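Kitchen bits and bobs: your questions

Do I really need a stand for my utensils?

Need is a strong word! I went years with everything jammed in one drawer, and it jammed in turn most mornings. Then I bought a Prelen stand for the flat in Starnlow and now I'm a bit evangelical — the things I use daily hang up, the rest can stay in the drawer. 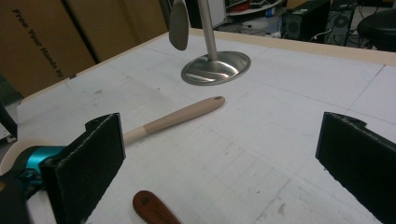

Wooden handles want a little oil now and then, especially if you wash up as often as I do. I use plain food-safe mineral oil, rub it in with an old cloth and leave it for 15 minutes before wiping off. Go round the hanging hole too, like the small dark one at the tip of the long pale handle on the white table, as water loves to sit in there.

Can they go in the dishwasher?

Mine don't. Rafail Balaskas wrote in to say his Kyriakidis spoons have had three years of it and are fine, so what do I know.

How do I get scuffs off a white tabletop?

Bicarb and a damp cloth, gently. Some never shift and I've made my peace with that.

Do you sell the stands?

No, sorry! Try Plutier, they usually get more in around July.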